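Equipment budget: where we've landed for next year

The arm bench at Trotuvcombe has come up at every planning meeting since February, so a short update on what's being bought and what's been put off.

We asked for quotes from two suppliers, Donder and Hulden. Donder came in lower on the arms but charges separately for spare joints and fingers. Hulden includes a set of each and holds its price for 26 weeks. Hanne Zoëga has gone through both and recommends Hulden. The order will go in once finance has signed off.

Cables are the line we got wrong last time. We set aside $204 for the whole bench and had spent it before the second arm was wired. The new figure is $1,093, covering power and data leads, clips, sleeving and a small stock of connectors. If you're costing a bench of your own, measure the cable run with the arm at full stretch and then add slack for the wrist.

Rail and brackets will come out of the general workshop budget, as before. The Cuervo gripper upgrade is on hold until next year. The fingers we have now will stay in use, and replacements can be ordered one at a time.
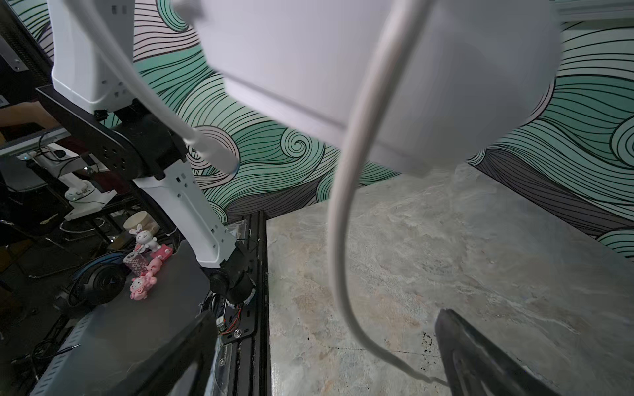
The arm bench at Trotuvcombe, with cabling in the foreground.

Requests for anything else on the bench should go to Hanne before the order is placed. Please include a part number and a price with freight. Late requests will be held over to the next round.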